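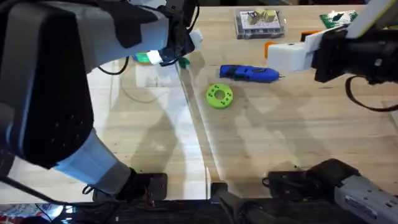
Sedgwick's repair evenings are back, and this time there's a proper tool library to go with them. The Derov Street hall reopened its workroom on Friday, April 10, 2026, with new shelving, better lights and 200 hand and power tools that anyone in the town can borrow with a library card.

The idea came up last November, when the old hardware shop on Zedley Road shut its doors and left a lot of people with nowhere to go for a single screw or ten minutes of good advice. Solange Queiroz, who worked behind the counter there for years, began asking her former customers what they had sitting unused at home. The answer was: plenty! Drills, clamps, sanders, spirit levels, a tile cutter still in its box, and enough screwdrivers to fill a bath.

"People kept ringing me up and saying they had two of something," she told us while writing out labels on opening night. "One man had four jigsaws. He couldn't remember buying any of them."

The cordless tools look set to be the big draw. Small powered drivers and rotary tools are just right for the sort of jobs most of us put off – a wobbly chair, a loose cupboard hinge, a toy with its battery cover held on by five tiny screws – and they cost a fair bit to buy if you only need one twice a year. They can be taken home for a week at a time, charged and with a set of bits. Bigger kit such as the bench sander stays in the workroom, but you can book an hour on it in the evening.

Everything is listed by hand in a big green ledger for now, although an online catalogue is on its way. Each tool has a number painted on it and a card that goes with it, and the card says what the tool is good at and what it's hopeless at. The cards are a joy to read. One of them, for an elderly hand drill, simply says "slow but lovely in pine".

Opening night was packed. By seven o'clock the queue went out of the door and past the bike racks, and there was a great buzz in the room as people tried things out on offcuts at the long benches. A pair of brothers fixed a radio that hadn't made a sound in their house for years, and got a cheer when it came on in the middle of the weather forecast. Two bread bins, a desk lamp and the wheel of a pushchair were also mended before closing time, and a very stubborn music box went home in a carrier bag to be looked at again next week.

The room itself has had a good going-over. The damp wall at the back has been replastered, there are sockets at every bench, and the old stage curtains have made way for racks of timber and a sink with hot water. Most of the money came from a summer fair and a sponsored walk to Clenar and back, which raised £600 between them – enough for the sockets and the lights, with a little left for glue, sandpaper and tea.

So far 46 people have signed up as borrowers, and more forms were handed out at the weekend. There's still room on the beginners' sessions too. These take 8 people at a time and cover the basics: choosing the right bit, drilling a straight hole, getting out a screw with a chewed-up head. You don't need to have held a drill before, and you can bring your own broken thing along if you'd like to finish the evening by having a go at it.

The workroom is open on weekday evenings from six until nine. Borrowing is free, with a small deposit on the larger tools, and donations are welcome as long as they're clean and have their plugs on. Queiroz says she's especially keen to hear from anyone with a decent set of chisels, a pillar drill or a spare vice. She has enough jigsaws.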